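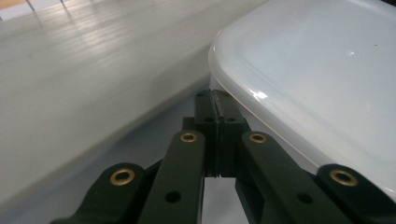
Clelleta Robotics Teaching Lab
Handout 4: Showing a robot the job by hand
January 25, 2020

Last week we drove the arm with a leader-follower rig and most of you found out how slow that can be. This week is my favourite part of the course, because you get to leave the arm parked and do the task yourself, with a gripper in each hand!

Terms you'll need
Teleoperation: you steer the real robot from a distance. The recorded motions are ones the robot can definitely make, but you lose most of your sense of touch.
Kinesthetic teaching: you grab the arm and push it through the motion. Lovely for one arm, awkward for 2.
Hand-held demonstration: you carry the gripper, a camera rides along with it, and the robot's motion is worked out afterwards from the gripper's path and opening.

The third method gives you back your wrists and your reflexes. The price is paid later, in software. A person will happily reach around a corner in a way that the Vanhove arm can't follow, so every path goes through a reachability check before training.

Approach and opening
Think about the jaw before you think about the object. Open early, well before you arrive, and hold the opening steady on the way in. If you open and travel at the same moment, the learner has a hard time telling which of the two mattered. 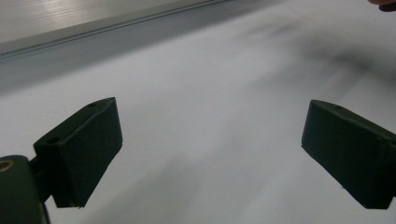
Fig. 2. Jaw open over the work surface, nothing between the fingers.

Frames like this are worth keeping. Students love to trim them (I did too, my first year) and then wonder why the policy arrives at the box with its fingers shut. Leave the approach in.

Watch your free fingers as well. A stray fingertip near the lens is easy to miss while you're concentrating, and the Grillon arms don't have one.

Two hands, one box 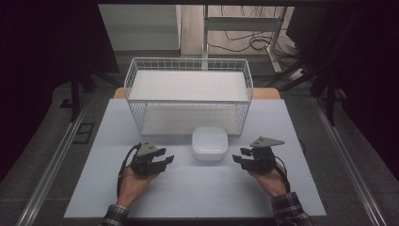

Reading time for this section: 2 minutes

With a small lidded container, start with a gripper on either side and a bit of bare table showing between each one and the box. Then close in together. The head view shows how the two hands relate to the box and to the wire basket behind it; the wrist views are much better for the last few centimetres, where your own hands would block the view from above. We record both kinds and line them up by timestamp.

Things to try in the lab:
- Same box, new starting spot each time. Turn it a little too.
- One hand arriving first, on purpose. Label these separately.
- Slow down near contact. Half your normal speed feels silly and records beautifully.
- If you fumble, recover and carry on. Recoveries are gold - keep them.

How much is enough? The Skonesham set, which you'll train on in March, has 660 demonstrations of a single task. The pooled set has 3,000 across several tasks, and comparing the two makes a terrific project topic if you're still hunting for one.

Before next class
Write half a page on a chore from your own kitchen that really needs both hands. Say what each hand is doing at every stage, including when one of them is only steadying something.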